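Baskets and Bits from the Sarneck House

So I finally got around to putting up a page of the things we've been sorting through, starting with the stuff that holds other stuff. (Anyone who has been over lately knows how much of it there is!)

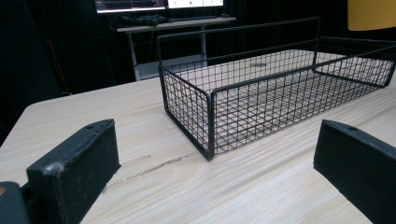 I've been collecting little baskets and trays for years, mostly from flea markets and the odd clear-out, and when we moved to Sarneck I promised Kilian I'd only keep what we'd really use. That went about as well as you'd expect. Wire ones are my weakness - you can see what's in them without digging, they don't hold crumbs, and a quick rinse in the sink is all they ever need. The black wire basket with the tall loop at the back is staying, no argument. I want it on the kitchen table for napkins and mail, though Kilian is pushing for onions.

The table itself is staying too. It's pale wood with a rounded corner, which my hip is very grateful for, and there's a thin dark line running across the top that could be a crack or only a scratch. Rukhsana Jadoon thinks I should fill it and sand the whole thing down. I like it the way it is, and I know how my sanding projects end up.

A few people asked about wire baskets after my last page, so a couple of notes while I'm at it. Small openings are worth hunting for if you keep pens or clothespins in yours, or everything slides out through the bottom. Check the corners before you buy, and run a finger along the rim, especially on old ones. I lost a good sweater to a rough end in Grirnholm and I'm still mad about it.

Next up is the hall closet, where Balthasar Widmer left 17 jars when he moved out and swore he'd be back for them. If you're near Sarneck and want some, write to me before the end of September and bring your own box.

Page last updated September 6, 2021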